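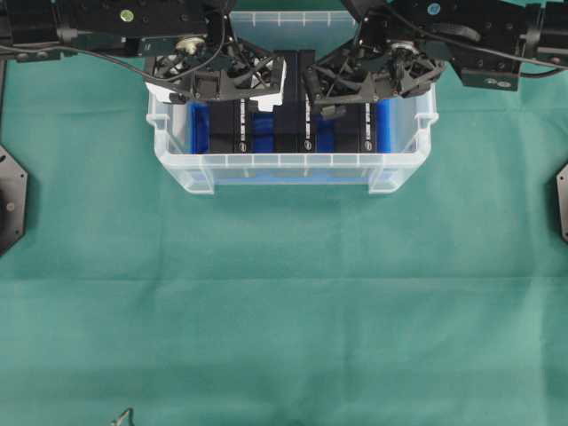
Bimanual extraction from a bin: how are people segmenting the contact phase?

wiltetow_ops
Posts: 44

We are collecting teleop examples for a two-arm pick where both grippers close on the same object from opposite sides. The policy is chunked action prediction, trained from scratch, joint positions plus gripper width at 50 Hz. We have 249 episodes so far and I am unhappy with the contact phase. The bin is frosted plastic with three black blocks standing in it, and the target is the middle one, which sticks up well past its neighbors. Operators were told to bring both grippers in together. When I plot gripper width for the two sides, the left closes first in most episodes, by anything up to 8 frames. The policy has learned the lag and exaggerates it. At rollout the left side pushes the block over before the right side arrives.

Options as I see them:
1. Drop the episodes with a large lag.
2. Re-time the right arm in post so closure lines up.
3. Re-record with a stricter protocol.

Has anyone done 2 and gotten away with it?

latticejaw
Posts: 1,130

Don't do 2. If you shift one arm's actions and leave the video alone, the images no longer match the proprioception. The model sees the right finger short of the block while the state vector says closed. We tried it on a Walczak folding set and the loss looked fine. Rollouts were worse than the raw data.

kj_servo
Posts: 312

Disagree in part. Shifting by one or two frames is inside the camera latency on most rigs anyway. Have you measured yours? If the image stream trails the encoders by 40 ms then your data is already misaligned by two frames and you are arguing about noise. Eight frames is another matter, I would not shift by eight.

wiltetow_ops

Measured with an LED, 31 ms on the head camera, less on the wrists. Corrected at export. So the lag is real and comes from the operators. All of them are right-handed, for what that is worth.

dronuvora_m
Posts: 87

Your label for success matters here. If an episode counts as good when the block ends up out of the bin, you keep every sloppy approach that got rescued later. On the Dronuvora sets we score three things separately: approach, closure, lift. An episode can pass overall and fail closure, and the closure failures are excluded from the main split but kept for a recovery split.

Also, black fingers on a black block in a top view is a poor signal for contact. I can tell where the block is against the blue in the bin. I would not trust an annotator to mark the first frame of touch from that camera. Use motor current.

latticejaw

Agree on current. Compliant fingers make it fuzzy though. The lattice type bends before the current moves, so your contact timestamp comes late, and by a different amount for each closing speed.

kj_servo

Then cap the closing speed in the teleop layer. Everybody wants the data cleaned afterward and nobody wants to touch the controller. A rate limit on both grippers is a config line and it takes most of the operator variance out.

wiltetow_ops

A rate limit changes the action distribution against the first 249. I would have to throw those out or tag them.

kj_servo

Tag them. Add a protocol version to the episode metadata. You should have had one from the start.

wedeo_user5
Posts: 5

New here, sorry if this is basic. Would you vary the block positions too or fix the timing first? We do something similar with the Wedeo exporter and our bin never moves, and the policy fails if the bin is shifted by a few centimeters.

dronuvora_m

Timing first, on a fixed layout, with a small batch. Then randomize bin pose, then which block is the target. If you change all of it at once you cannot attribute a failure to anything. Mark the bin outline outside the camera view or in software. Tape on the cloth becomes a feature.

wiltetow_ops

Update. I recorded 44 new episodes with the closing rate capped and a tone in the headset when both grippers are within 2 cm of the block. Worst lag in the batch is 3 frames. Fine-tuned on the new ones only, starting from the old checkpoint. It still leads with the left, less than before. Next run is from scratch on the new set plus the old episodes that pass a lag threshold. I have not picked the threshold.

latticejaw

Post the histogram before you pick it.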